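Matching Gifts and Donor Retention in a Small Nonprofit
Student project report, Nerys Yorath
2024-01-04

1. Background

The Mendell Fund pays for short respite stays for family caregivers. It has no paid fundraiser. Most of its income comes from one mailing in July, sent to past donors with a printed reply form. This project tested whether a pledged match changed the share of past donors who gave again.
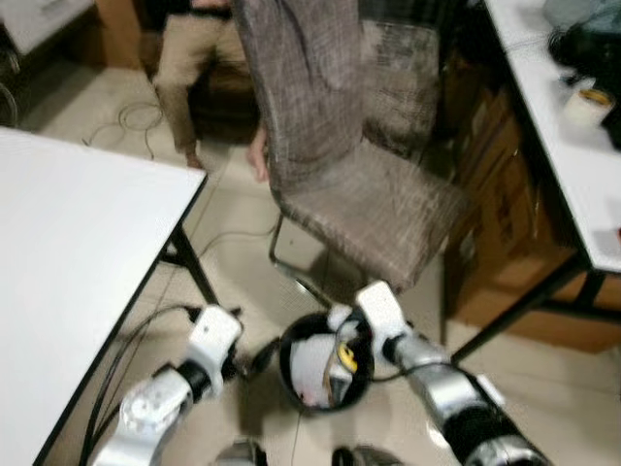
2. Method

The mailing list was cleaned in Takik, the donor database used by the fund. Duplicate households were merged, leaving 136. These were split at random into two groups of equal size. Group A received the standard letter. Group B received the same letter with one added paragraph stating that each gift would be matched by Janjua, a local printing firm. Postage, envelope and signature were the same for both groups.

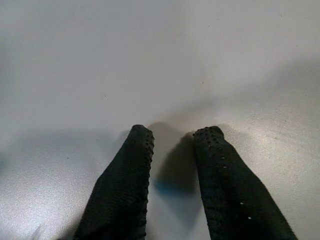
Figure 1. Two dark gripper fingers over a pale surface.

3. Results

In group A, 31 households gave. In group B, 44 gave. The median gift was the same in both groups, so the added income came from the number of gifts - gift size had no part in it. Online gifts made through the Jeltia payment page were matched to households by postal address.

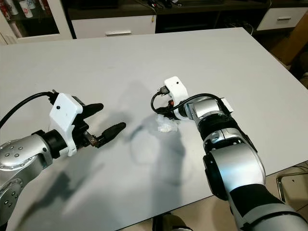 Figure 2. White tabletop with two robot arms, left gripper open.

4. Limits

The list is small and covers one mailing only. Some households in group A may have heard of the match from others - this was not tracked. Lapsed donors and recent donors were not analyzed separately. A repeat with the next July mailing would need the same split, kept on file in Takik before the letters are printed.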